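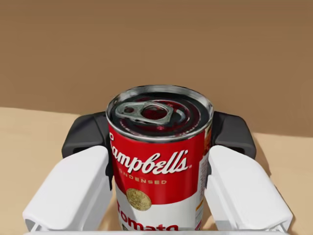 Minutes — Tendville Mentoring Circle, planning meeting

Present: Dulce Rosales (chair), Eusebio Arrieta, Remedios Requena, Milagros Prieto (notes)
Apologies: Trinidad Goicoechea, sent comments by email
Room 204, Cuesta building

1. Last minutes
Agreed. One fix, Eusebio's name was spelled wrong on page 2.

2. Delegation workshop
Dulce went through the outline. Main complaint from last time was too much talking from the front and not enough trying things out. She wants people to bring one real task they keep hanging on to, and hand it over on paper to the person next to them. What does done look like, who decides what, when do they check in.
Remedios liked it but said new supervisors will pick something tiny, like ordering pens. Wants a prompt on the sheet: pick a task you would miss. Agreed.
Eusebio asked if we cover taking work back when it goes badly. Long discussion. Dulce says yes, but after the break, otherwise it eats the whole morning. Trinidad's email says the same thing, more or less.
Places capped at 35. Waiting list after that.
ACTION: Dulce to redo the handout. Remedios to read it before it gos out.
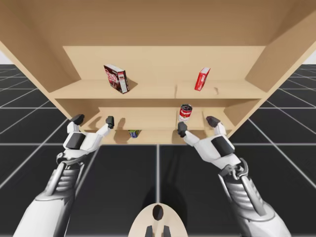 Page last changed: 1/6/26 by M. Prieto

3. Mentor matching
Porkell people asked again if they can choose their own mentors. Remedios against — everybody asks for the same few names. Eusebio for, says forced pairs fade out by the second call. Settled on a middle way: mentees list who they'd like and one skill they want to work on, we match on the skill first.
No mentor to be paired with somebody they manage. Thought this was already the rule, couldn't find it written down. It is now.
ACTION: Eusebio to change the sign-up form.

4. Reading group
Low turnout. Milagros suggested one chapter a month in place of whole books. Nobody minded. Try it untill August then look again.
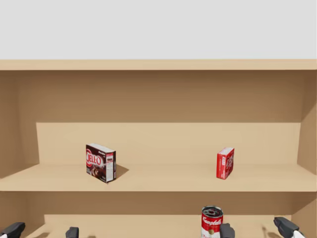

MONEY AND ROOMS

5. Budget
$900 left for the outside speaker. Flasaso quote came in over that, travel not included. Dulce will ask if they'd do a shorter session by video. If no, Eusebio runs the feedback session himself, he has done it before at Cuesta and still has the slides.
Remedios wants the lunch money kept separate from speaker money. Agreed.

6. Room
204 is fine for the workshop if the tables can be moved. Milagros to check with the front desk, also the key.

7. Any other business
Trinidad (email) — can we start on time please. Noted.
Certificates: leave for next meeting, ran out of time.

Next meeting: date to follow, Dulce will send options round.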